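Rücklauf

Die Annahmestelle der Firma Devum lag im Untergeschoss eines Gebäudes, das früher der Druckerei Pietrzak gehört hatte. Auf dem Türschild stand noch der alte Name, darunter ein Papierstreifen mit der Aufschrift »Rücklauf, Eingang Hof«. Die Raumtemperatur war auf 19 Grad eingestellt. Sie wurde jeden Morgen in eine Liste eingetragen, obwohl das Verfahren dies seit der letzten Revision nicht mehr verlangte.

Die Prüferin arbeitete seit elf Jahren an diesem Platz. Ihre Aufgabe war in der Arbeitsanweisung 56 beschrieben: Gerät aufnehmen, Zustand feststellen, Schachtel zuordnen, Gerät einlegen, Deckel schließen, Nummer vergeben. Für jeden Vorgang waren 600 Sekunden vorgesehen. Sie benötigte selten mehr als die Hälfte. Die verbleibende Zeit ließ sich im System nicht verbuchen und erschien in der Auswertung als Rüstzeit.

Der Vorgang 3482 kam im Dezember, kurz nach 14 Uhr, mit der Sammellieferung aus Perbridge. Im Begleitschein war ein Telefon der Marke Petano verzeichnet, schwarz, mit Originalschachtel. Als Rückgabegrund war das Feld »Sonstiges« angekreuzt. Die Zeile für Erläuterungen enthielt einen einzigen Satz: »Wird nicht mehr angerufen.«

Sie las den Satz zweimal. Der Katalog der Rückgabegründe unterschied zwischen Empfangsstörung, Mikrofondefekt, Akkuschwäche und Nichtgefallen. Ein Gerät, das nicht angerufen wurde, konnte mit allen vier Befunden vereinbar sein oder mit keinem. Sie trug vorläufig »Empfangsstörung« ein.

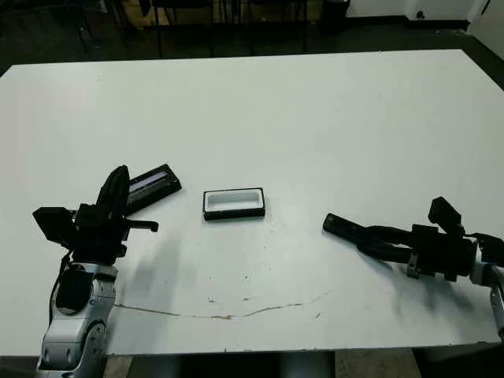 Die Schachtel war nach Anweisung getrennt zu prüfen. Die Maße stimmten mit dem Datenblatt überein, die Ecken waren gerade, der Rand ohne Druckstellen. Innen fand sich weder ein Kassenzettel noch das gefaltete Heft mit den Sicherheitshinweisen. Das Fehlen des Heftes war mit Schlüssel 2 zu vermerken. Für das Fehlen des Kassenzettels gab es keinen Schlüssel.

Die Funktionsprüfung verlief ohne Befund. Das Gerät startete, meldete sich im Prüfnetz an und nahm den Testanruf nach dem ersten Signal entgegen. Lautsprecher und Mikrofon lagen innerhalb der Toleranz. Die Prüferin änderte den Eintrag von »Empfangsstörung« auf »kein Fehler feststellbar«. Damit war die Rückgabe technisch unbegründet und das Gerät zur Rücksendung an den Absender freigegeben.

Vor dem Zurücksetzen war die Anrufliste zu sichten, und zwar ausschließlich zur Bestätigung der Uhrzeit. Die Uhrzeit war korrekt. Die Liste enthielt eingehende Anrufe von einer einzigen Nummer, jeweils zwischen 18 Uhr und 18 Uhr 10. Der letzte lag mehrere Wochen zurück. Danach folgten nur noch ausgehende Anrufe an dieselbe Nummer, alle mit der Dauer null.

Die Anweisung 56 sah für diesen Fall keine Maßnahme vor. Sie prüfte das nach, Abschnitt für Abschnitt, einschließlich des Anhangs über Fremdkörper in Ladebuchsen. Dann schloss sie die Liste und setzte das Gerät nicht zurück. Im Formular kreuzte sie »Daten unverändert« an. Das Feld war für Geräte gedacht, die sich nicht einschalten ließen.

Es blieb das Einlegen. Das Telefon wurde am schmalen Ende gefasst, über die Schachtel geführt und parallel zur Längsseite ausgerichtet. Ein Verkanten war zu vermeiden, weil der Rand des Einsatzes leicht Spuren am Gehäuse hinterließ.
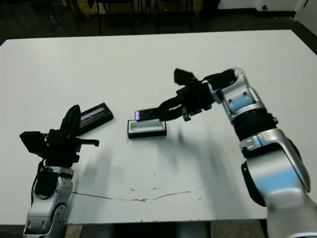 Das Telefon über der offenen Schachtel.

Auf dem Tisch lief an dieser Stelle eine dünne bräunliche Linie durch die weiße Fläche. Sie hatte sie im zweiten Dienstjahr als Riss gemeldet. Die Haustechnik hatte sie als Kratzer eingestuft, und seither stand sie in beiden Fassungen in der Mängelliste. Die Prüferin benutzte sie als Anlegekante.

Den Deckel schloss sie um 14 Uhr 31. Im Feld »Bemerkung an den Absender« waren höchstens 80 Zeichen zulässig. Üblich war der Textbaustein »Gerät geprüft, Funktion gegeben«. Sie fügte ihn ein, löschte ihn wieder und schrieb: »Der Fehler liegt nicht am Gerät.« Das System nahm den Satz an. Sie druckte das Etikett, legte die Schachtel in den Ausgang und rief den nächsten Vorgang auf, ein Ladekabel ohne Begleitschein.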